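# In Defense of the Dumb Gripper

I have spent most of February deciding which hand to put on the end of an arm, and I would like those hours back.
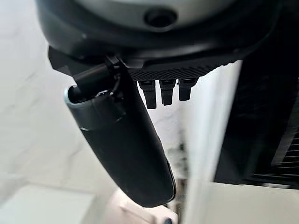 The industry will tell you that choosing a gripper is a matter of matching payload, stroke and force to your application. My application is picking up things people leave lying around and putting them where they belong. Payload: a mug. Stroke: a mug. Force: enough for a mug, and less than enough for a banana.

We tried 4 grippers. The Siketis came with a controller, a license for the controller, and a 80-page manual in which the word "simply" appears on nearly every page. It has force sensing in each fingertip and will report, to several decimal places, how hard it was squeezing the item it has dropped. I grew fond of the graphs. I had a whole folder of them by the second week, and very few mugs in the bin.

The Letoton was softer, and I mean that as praise. It drapes itself over an object the way a tired person drapes over a couch. On fruit it was lovely. On a flat envelope it was a damp handshake, and the envelope stayed on the table.

Then came the Skikik, which opens and closes. I went looking for its other features and found a page about mounting screws. It has no opinion about what it's holding. You tell it to shut and it shuts, and if you sent it to the wrong spot it shuts there too, with the same cheerful click.

By Tuesday afternoon it was winning.

I resisted this result. We had logged 3,193 grasp attempts by then, and I went back through a good many of the failures hoping to find the clever hands had been robbed. Mostly they had been put in the wrong place. The camera was a few millimeters off, or the arm came in at an angle no sane person would use on a mug. A smart finger in the wrong spot is still in the wrong spot. It just takes longer to start over, and one of ours wanted to be recalibrated first.

The Pandey came fourth. I'll leave it there, as they were very nice on the phone.

So my advice to anyone with a gripper budget is to spend some of it on the camera mount, and some more on a person who will check the camera mount every morning. Buy the plain hand. If it turns out you need fingertips that can feel the grain of an orange peel, the catalog will still be there next year, thicker than ever.

I am keeping the Siketis on the shelf, of course. We paid for the license.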